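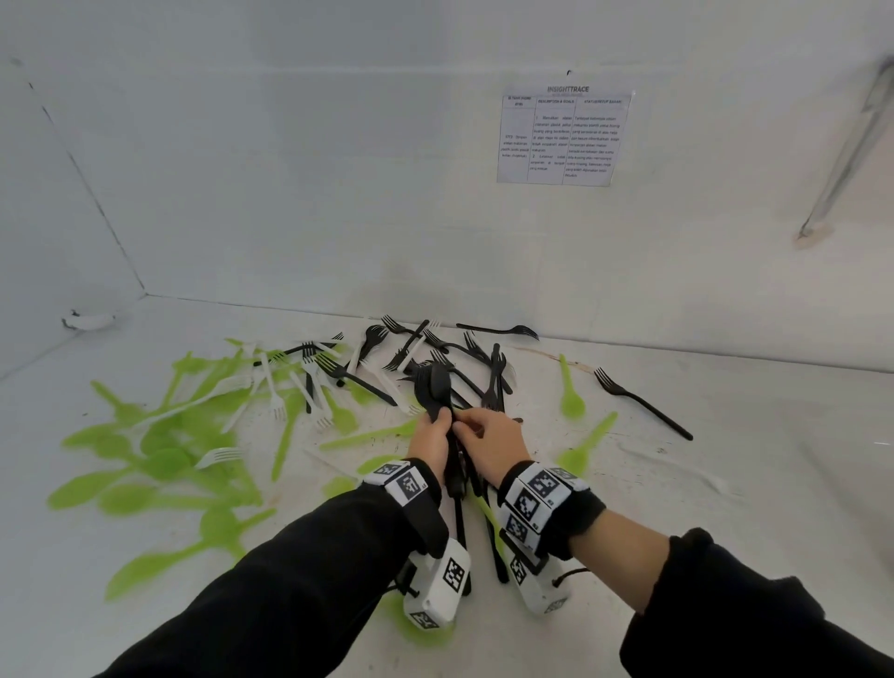 Support have asked whether the colours were already mixed when the cartons were opened, or whether it happened afterwards on our side, and could we please say which lot it was before they look at a replacement.

Fair enough, so I'll put it all in one go. It's the Nimerard party cutlery, the mixed case of 2000, and it was mixed before we touched it. I cut the tape myself. The case is supposed to hold inner bags of 100, one colour and one type to a bag, and what I got was one great big liner with everything tipped in together. Black forks, black spoons, white forks, white spoons, and those bright lime green spoons that seem to get everywhere (I found one in my cardigan pocket on the way home!). The lot label on the end flap had been half torn off with the old tape, so all I can read is the Salluvau depot stamp and the word December. Sorry, I know that isn't much to go on.

What I've tried so far, in order:

First go was pulling the forks out and leaving the spoons for later. Hopeless. The tines hook into each other and you lift one fork and get a whole clump, plus whatever was sitting on top of it. I gave up after 10 minutes with very little to show for it.

Second go was by colour, and that's miles better. The black ones show up so well against anything white that you can just keep gathering until you've got a proper handful, then turn them so the heads all face the same way. I don't bother splitting forks from spoons at that stage, I do that once the black is out of the way. Green next, as they're all spoons and they nest together nicely if you give them a bit of a shake. White last. White on a white surface is a pain, so I'd put a dark tea towel down for that bit if anyone else is daft enough to be doing this.

Update, same day, after lunch. Somebody on your side suggested the Pliro sorting tray with the slots. We've got one! It's fine for the spoons but the forks sit too high and the lid won't go down, so that's back in the cupboard.

Update, 4 o'clock. Black is nearly done. I'm bunching them by the handles and putting a paper band round each lot, which keeps them tidy and means I can see at a glance if a stray has got in. Had to throw away 2 forks with snapped tines, and I've kept the bits in an envelope in case you want them back.

So where that leaves us: I don't need the whole case replacing, and I'd rather not have another one turn up in the same state, to be frank. What I would like is

- a note on the account that the inner bags were missing
- somebody to check the rest of that December delivery before it goes out to Gál, as they've ordered the same case and they'll be wanting to lay tables straight from the bags
- a few packs of the inner bags on their own, if you sell them, so I can put this lot away properly

Please leave the ticket open until the bags arrive. I'll add a line when the white ones are sorted, which won't be today.

Related tickets
Salluvau depot: labels torn when cartons are re-taped
Pliro tray lid not closing over forks
Nimerard napkins, wrong green sent
Can inner bags be ordered separately?
Gál: change of delivery address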